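5/22/25

So I've been at Bostwood for 7 months now and I still haven't told you what I do all day, mostly because when I try at dinner my mother thinks I'm pulling her leg. I teach robot arms to pick things up! Before that I was on the packing line in the same building, and the move happened faster than I expected.

When management announced the arms, everybody on the line assumed the worst. Milagros Núñez had her résumé printed before lunch. Then Keir Buchanan came down and asked who wanted to train on them, and three of us put our hands up. The practice tables are set up like a play kitchen, with a colander, a plate, a ketchup bottle, a banana. You'd laugh, but a banana is a hard thing to get hold of when you have a gripper for a hand.

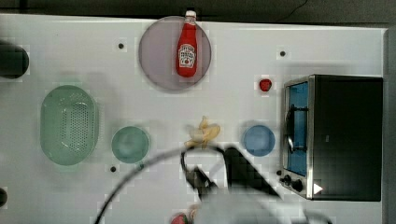 What I love is that the line work counts for something. I spent years learning how to grab an odd shape without squashing it, and I never had to put that into words before. Now the engineers write down what I say. Agustina Benítez (she runs our shift) keeps a notebook of it, and last I looked she was up to entry 58.

It isn't all sunshine. The job is more sitting and more watching, and my eyes get tired in a way my feet used to. I miss the noise and the gossip too. Mirta Huenchumán tried it for a while and asked to go back to packing, and they let her, same pay, which I thought was decent. But my shoulders don't ache at night anymore, and I go home with things to think about. In August they want to start a second group, and Milagros has signed up, résumé and all!
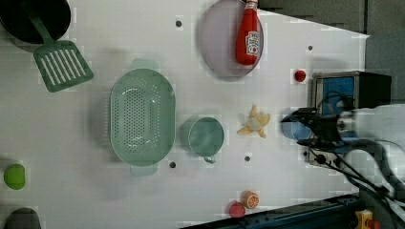

Do you need a technical background to move into this kind of work?

Not at our place. None of the three of us had one, and the training was done on paid hours at our own pace. Being patient helped me more than anything, plus being willing to ask the same thing twice. I did have to get better at typing up my notes, and I'm still slow at it.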